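**Workstation inspection: two-arm drinks cell, Pridthorpe site**
Checked 26 Feb 2020 by Zuzana Bednárik. Comments are open to the operators on both shifts; add them under the item they refer to.

Status codes: OK, OK-C (acceptable with comment), ACT (action needed), N/A.

## A. Before power-up

- [x] **A1. Pedestal bolts checked with torque wrench.** OK.
- [x] **A2. Joint caps seated on both arms.** OK.
- [ ] **A3. Floor cables clear of the walking route.** ACT. Cables behind the frame are tangled and need to go into the covered channel. The route to the sink runs past them. Assigned to Šimko, the maintenance contractor.
- [x] **A4. Gripper fingers clean, no cracks at the tips.** OK.
- [x] **A5. Food-contact surfaces wiped and signed for.** OK-C. The sign-off sheet still has a line for "prep cook." That job title ended in October when the cell was installed. Replace with "cell operator."

## B. Stops and controls

- [x] **B1. Emergency stop on each pendant tested separately.** OK. Each stop halts both arms.
- [x] **B2. Both pendants within reach of the seated operator.** OK-C. Reach is fine for the operators tested. Pendant leads cross the desk where people write. Clip them to the rear edge.
- [x] **B3. Restart requires a deliberate action at the pendant.** OK.
- [ ] **B4. Pendants labeled so the operator knows which arm each one drives.** ACT. Labels fell off after cleaning. Use engraved tags.
- [x] **B5. Speed limited while anyone is inside the taped area.** OK. Tested at 20 percent, which is the site setting.

## C. Task and handover

- [x] **C1. Written task list shows who does what.** OK-C. Arms: move fruit and cups, handle the shaker. People: cutting, ice, all refills, all cleaning. The list is correct but is kept in the office. Post a copy at the desk.
- [x] **C2. Knives stored away from the cell when arms are powered.** OK.
- [ ] **C3. Operator can call for cover without leaving the desk.** ACT. At present the operator has to walk to the corridor phone. Before the change there were two people at this bench and one could leave. Now there is one person and the rule says the cell can't run unattended. Breaks have been missed as a result.
- [x] **C4. Fault log filled in during the shift.** OK-C. The log holds 68 entries. Most read "dropped item" with no further detail. Operators asked for tick boxes. Agreed, draft to follow.

## D. Operator conditions

- [x] **D1. Chair adjustable, back support working.** OK.
- [x] **D2. Desk height suits keyboard and mouse use.** OK-C. The bench work was done standing. The desk work is done sitting. Two operators report stiff necks from turning toward the table. Try rotating the desk before buying anything.
- [ ] **D3. Watching periods limited.** ACT. The procedure has no upper limit on continuous watching. The arms run slowly and the operator may go a long time with nothing to do except stay alert. Long watching periods are treated at our Gritesby site as a hazard of their own, with a rotation to other work. Same rule proposed at Pridthorpe.
- [x] **D4. Training record complete for each operator.** OK-C. Records cover the pendants and the stops. They don't cover what to do when fruit or ice lands outside the tray. Add one page.
- [ ] **D5. Skills kept up on manual preparation.** ACT. If the cell is down, orders are made by hand. Newer operators have never done a full shift by hand. Schedule practice with the Landum kitchen, which still works that way.

Cell in use with the operator at the desk, for reference with C1, B2 and D3:
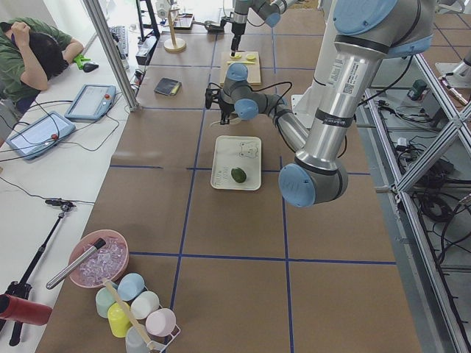 Comment added by Zuzana Bednárik: the D3 wording should not be read as a complaint about the operators. I sat the desk position myself for a shift and found it more tiring than the cutting board used to be. With a knife in your hand the work sets your pace. At the desk you wait on the arms, and the only decision left is when to press stop. I'd ask that the rotation go in first and the tick-box log second, and that the person rotated out gets real prep work, with the hours recorded as prep.

Reply from inspection: accepted. D3 moved to first priority, C3 to second. D5 can share the same rota, so Landum hours will be booked as prep.

## E. Open actions

| Item | Action | Owner |
|---|---|---|
| D3 | Write rotation rule, set upper limit | Site lead |
| C3 | Call button at desk | Šimko |
| A3 | Floor cables into channel | Šimko |
| B4 | Engraved pendant tags | Stores |
| D5 | Practice shifts at Landum | Shift planner |

Items marked OK-C are to be closed by the shift lead and initialed on the wall copy. The cell may run in the meantime, with the cable area coned off and a named person on cover for breaks.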